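Hand-Held Gripper Demonstrations – Bench Gallery

Notes to go with the tabletop collection work at Losen. The tasks are short, the objects are household items, and every demonstration is given by a person holding a gripper in each hand. The follower arms are in a separate bay and are not used while demonstrations are being recorded. Settings given here apply to the January set and will be revised for February.

The general arrangement

We ran leader-follower teleoperation for most of last year and still use it for tasks where contact force matters at the arm's wrist. For pick, reorient and insert tasks it was slow. An operator on the leader arms took three or four times as long as the same operator with hand-held grippers, and most of the extra time went into lining up the wrist. The hand-held units have the same jaw geometry as the followers, so a grasp that holds in the hand will generally hold on the arm. The exceptions are long objects gripped well off their centre of mass.

Reltton units are logged at 80 samples a second for jaw width and pose. Head video is logged separately and matched on the controller clock. If the offset between the two streams drifts past 9 milliseconds the episode is dropped at import. Operators don't see this happen and don't need to act on it.

Episode structure

An episode begins with both jaws open and ends with both jaws open. Anything between is up to the operator, within the task card. We stopped prescribing which hand does what after the first batch, when it became clear that left-handed operators were producing stiff, halting trajectories under a right-hand rule. The card now names the object, the target and the end condition.

Batches are 20 episodes. Start positions are changed between episodes by the operator, by eye. An earlier version of the protocol used a printed grid for placement and the policy learned the grid spacing, which cost us a training run.

The set stands at 2,088 accepted episodes across all tasks. Rejected episodes are kept in a parallel directory with the reason code. Please do not delete them, as the recovery study draws on them.

Upright insertion, brush to cup

The card reads: brush into cup, handle first, cup to remain standing. The grasp is the part to watch. Taken by the handle, the brush has to be turned over before it can go in. Taken by the head, with the handle left free and angled down, it needs only a small wrist correction on approach.

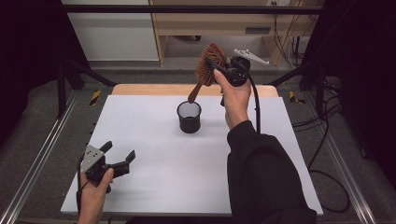

The second gripper is optional for this card. Some operators bring it in to steady the cup, others leave it open and clear of the approach. Both are accepted. Nayeli Espinoza's comparison of the two styles found that trained policies copied whichever was more common in the batch, including the idle hand's small movements, so we now try to keep a single batch to a single style. The style goes in the free text field of the episode header – "steady" or "clear", lower case.

Handle tip contact with the rim is the usual failure. A light touch followed by a correction is a good demonstration and should be kept. A touch that tips the cup ends the episode under code R4. Don't right the cup and continue, the end condition has already been broken and the importer can't tell.

Release height is not specified. Operators tend to let go early once the handle is inside the rim, and on the follower this shows up as a drop. Lower until the object is supported, then open.

Cabling and posture

Keep the gripper leads on the outside of the forearm. A lead that crosses in front of the jaws will be learned as part of the object, and we have one Maillard batch where exactly that occurred. Sleeves are fine in any colour so long as they stay behind the thumb.

Stand for recording. Seated operators lean in as a batch goes on and the head view creeps closer to the work surface. Take a break between batches.

Replay on the Trarell arms is covered on its own page, along with the retargeting offsets for each jaw type.

Page updated January 30, 2026 | Contact: Losen bench team | © Losen | Back to top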